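Drasuvo publishes its good-practice guide for home robots

5 Aug 2026

If you have ever wondered who decides how gently a household robot ought to treat your curtains, there is finally something you can sit down and read. Drasuvo has put out its guide to working around windows and soft furnishings, and it's a friendly 42 pages, with plenty of plain advice between the tables.

A gripper at work by a curtained window:

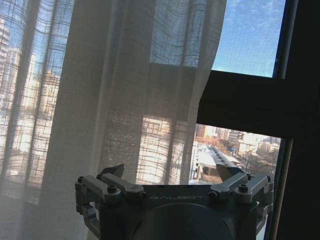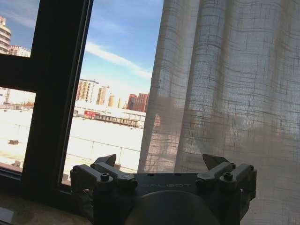
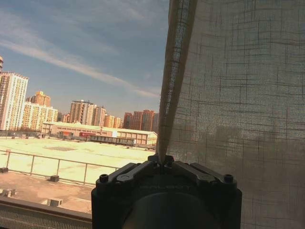

The guide grew out of a draft that went around in January, when 27 workshops and service firms sent in their comments (some of them very long, we hear, and all the better for it). Borudero and Cuervo both asked for a slower closing speed near loose-weave fabrics, and they got it. There are 13 rules in all. Our favorites ask that the fingers be fully open on approach, that fabric be held by its edge, and that an arm stop and let go as soon as a pull feels heavier than expected.

Following the guide is voluntary for now. Tronomlow will be running three open evenings for anyone who'd like to talk it through, beginners very much included, and printed copies can be picked up at the door.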